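What is a ceasefire?

By Trinh Khương
November 14, 2024

If you've been in the room while the grown-ups had the news on lately, you have probably heard the word "ceasefire". It's one of those words that newsreaders say very quickly, as if everyone was born knowing it, and then they move on to the weather and you're left wondering. So let's slow down and have a proper look at it, because it's a good word to know, and quite an easy one once you pull it apart.

"Cease" is an old-fashioned way of saying "stop". "Fire" here means shooting, so it has nothing to do with campfires or the fire brigade (my nephew was very sure it did, and I can see why!). Put the two halves together and you get "stop shooting". A ceasefire is when the sides in a war agree to stop fighting each other, either for a set time or with no end date at all.

Is that the same as peace?

Not quite, and this is the part that lots of adults get muddled about too. Think of a really big argument between two kids over a cubby house. A teacher comes along and says, "Right, everyone stop, hands to yourselves." Everybody stops. That's a bit like a ceasefire. But they still haven't worked out who gets to use the cubby, or who is going to say sorry for the broken bit of roof, and they may still be very cross with each other. Sorting all of that out takes a lot longer, and when countries or groups do it and write down what they've decided, it is called a peace agreement.

A war is far more serious than a playground argument, of course. People are hurt and killed, and families lose their homes. I only use the cubby house because it helps to show the difference between stopping and sorting out.

You might also hear the word "truce". People often use it to mean the same thing, though a truce is usually a short one. 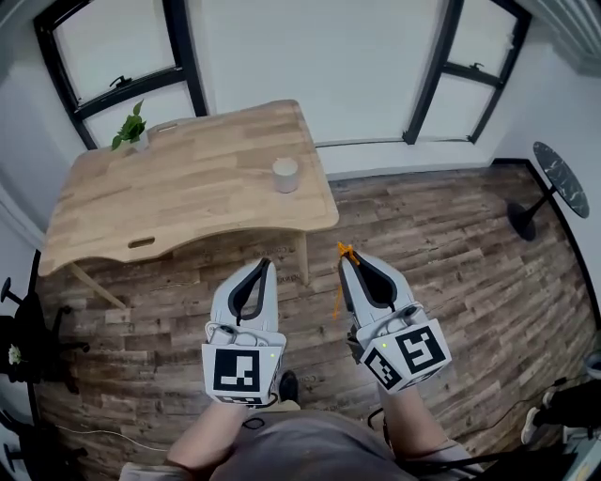

Now, how do two sides agree on anything when they're at war and won't sit in the same room? Very often somebody else carries the messages. That person is called a mediator, which means a person in the middle. A mediator might be from another country, or from a big organisation such as the United Nations, and a lot of the job is listening, then walking down a corridor, then listening again.

The fighting between Zuldale and Bestau, the two valley towns we've been following in these pages since March, was paused in just this way. The mediator, whose name is Sundaram, spent days going back and forth before both sides would sign. What they agreed to was a ceasefire lasting 14 days. It said that the guns had to stop at sunrise, that the road through Zesthorpe had to be opened to trucks carrying food and medicine, and that families who had run away could come back to see their houses. On the first morning 403 people walked home along that road, and by the end of the first week it was 677. Some of them found everything where they'd left it, right down to the gumboots at the back door, and some of them didn't.

Who checks that everyone is keeping the promise?

Good question, and one that a lot of you have written in to ask. Sometimes there are people called monitors or observers. They travel about, talk to both sides and write down anything that goes wrong. If one side does start shooting again, you'll hear the newsreader say the ceasefire has been "broken" or "violated". That doesn't always mean it's finished. Sometimes the mediator gets on the phone and everybody calms down, and sometimes, sadly, the fighting does start up again.

Why bother with one, then, if it might not last? Well, even a few quiet days can mean that a doctor gets to a hospital, or a water pipe gets mended, or a grandmother gets to sleep the whole night through. Those things matter very much to the people they happen to. And it is much easier to talk about peace when it's quiet enough to hear each other.

If the news makes you feel worried

Lots of people feel sad or wobbly when they hear about war, and that includes grown-ups. You're allowed to turn it off. You're allowed to ask the same question twice, too. Find someone you trust, a parent or a teacher or your nan, and tell them what you heard and what's bothering you about it. You could even ask them if they know what "cease" means, and see what they say.

Words to remember

Ceasefire: an agreement to stop fighting
Truce: another word for it, often a short one
Mediator: someone who helps two sides talk
Monitor: someone who checks the agreement is being kept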